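[workshop-fit] Re: Tray depth under the bench shelves at Asby
From: Marlene Strobel
Date: Saturday, July 10, 2021
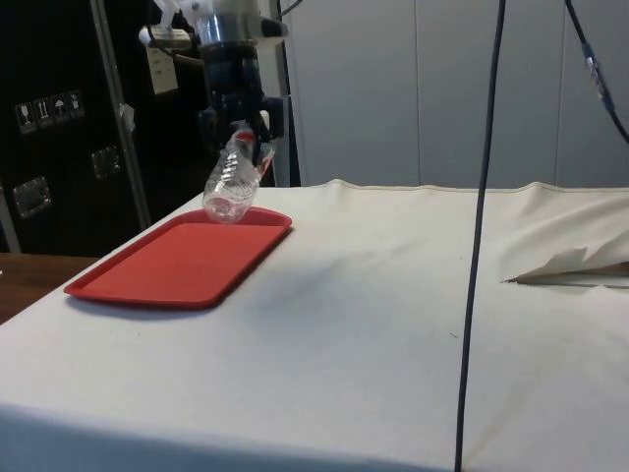
Red tray and clear plastic bottle.

On Thursday evening the Asby group wrote:

> We are about to order shelving for the back wall and are stuck on depth.
> The Arkbridge drawings give 600 for the carcass, but the trays we already
> have do not seem to agree with that. Do we order to the drawing or to the
> tray? Also, is it worth paying for the Schmieder runners, or will plain
> angle do? The wall is old brick and not very flat.

Order to the drawing, but read it first. The 600 on the Arkbridge sheet is the outside depth of the carcass in millimetres, back panel included. The clear depth inside is 584. The remaining 16 is split between the back panel and the front lip, and the lip is shown only on the section at the bottom of the second page. It is easy to miss if you print the sheet at A4.

Your trays therefore have to fit 584 and not 600. If you measured them across the rim, measure again at the widest point of the handles. The rim and the handles differ on most moulded trays, and the handle is what fouls the lip. I would want 2 mm clear at each end as a minimum. Less than that works on the day of fitting and stops working when the carcass has taken up load.

On the runners. Plain angle is adequate where the tray is lifted out and put back, which is how most small parts are stored. It is poor where the tray is pulled half out and left there, as there is nothing to stop it tipping. The Schmieder runners have a stop and a small rise at the rear. They also take up width, so check the bay spacing before you commit. In a 300 bay you will lose enough width that a tray which went in on angle may no longer go in at all. We found this out in June with one bay already screwed up, and had to take it down again.

If you mix the two, put the runners at bench height and below, and the angle above. Heavy trays should not be going above bench height in any case.

On the wall. Do not pull the carcass back to the brick. The uprights will follow the wall, the bays will go out of square and every tray will bind at one corner. Fix a batten top and bottom, pack the battens plumb, then screw the uprights to the battens. Check the diagonals on each bay before the final tightening – a difference you can barely see on the tape is enough to feel in the tray. Allow for the batten thickness when you set out the floor line, or the shelves will stand further into the gangway than the drawing shows.

The Cekora plugs are fine in sound brick. In soft brick, or anywhere near a mortar joint, they turn. Drill one trial hole at each height and look at the dust. If it comes out pale and sandy you are in the joint and should move the fixing.

Two things I could not work out from your message:

Are the trays to be stacked when out of the shelf? If so, the rim shape matters more than the depth.

Is the floor level along that wall? If it falls, set out from the high end and pack down.

Please send the handle measurement to the list before you place the order. The carcasses are cut to size and Arkbridge will not take them back.

Marlene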